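**Ticket 1771: freezer drawer ices up, door won't seal**
Opened by Niamh Foley, 1 April 2018
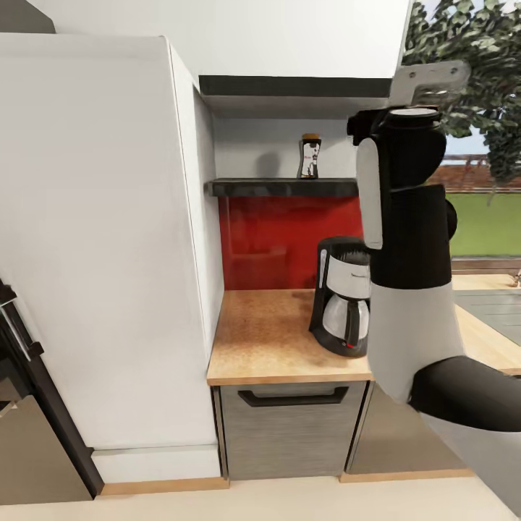 *Fig. 1. Tall white refrigerator, with the kickplate and wooden strip at floor level.*

Hello all, and sorry in advance for the length of this! Our kitchen fridge has started growing a shelf of ice behind the bottom freezer drawer, so the drawer stops short and the door won't close properly. I chipped the ice out (wooden spoon, very gently) and it was back 2 days later. The dial is where it's been since September, and I haven't moved it.

**Reply, Nuala Daly, Nulico support**
Hi Niamh, thank you for such a thorough write-up, it really does help. Could you try the paper test for me? Shut a strip of paper in the freezer door and give it a tug, then do the same all the way around. If it slides out easily anywhere, let me know where.

**Reply, Niamh Foley**
Done! It grips nicely along the top and both sides, but at the bottom hinge corner it slips right out. I also found a good many toast crumbs down in the fold of the gasket, which I'm a little embarrassed about.

**Reply, Nuala Daly**
Oh, please don't be, mine is worse. Turn everything off, let it defrost fully with the door open and towels down, then wash the gasket with warm soapy water and dry it well. If the corner is still flat, warm it with a hair dryer on low and ease it outward with your fingers.

**Update, Niamh Foley**
All washed and dried, and the paper holds at that corner now. There's no new ice so far, but I'd love to keep this open another week if that's all right with you.

**Status:** open, waiting on customer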